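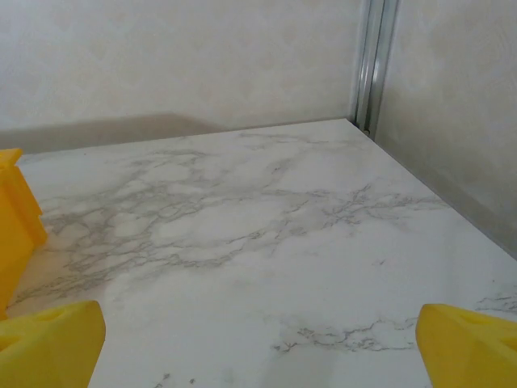 About us

Vastgate tests two-arm sorting cells for small manufacturers. The company was started by Ramesh Pant and Tudor Bucur after a fault at their previous employer, Flotbridge, and fault work is still most of what we do.

The fault was a stale grip signal. In a run of 2,452 picks, the controller logged 2,407 as good. A hand count of the bins gave 1,971. The fingers had closed on nothing and the arm had carried on to the bin. In January the same signal let both arms enter the shared zone together, and a wrist housing cracked. No one was hurt.

We now check grip by finger position as well as motor current, and an arm that disagrees with itself stops where it is. Our logging software, Nandevow, keeps both readings for every pick.

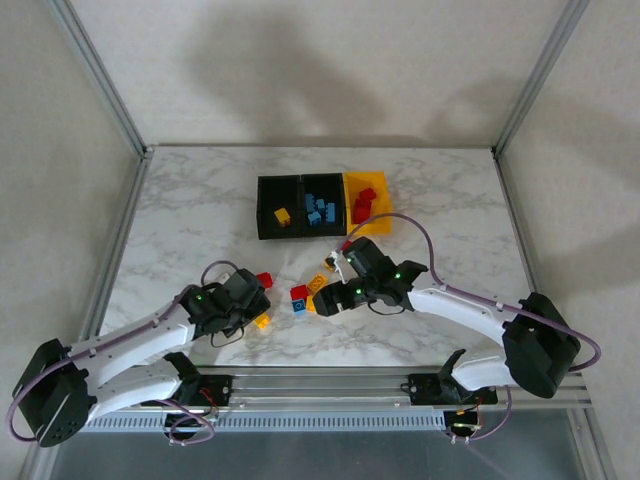 Sorting cell with two arms, three bins and building blocks.

Faults are written up by the person who found them. Reports go to the client unedited, including those where the mistake was ours. Enquiries about testing should be sent to Tudor Bucur.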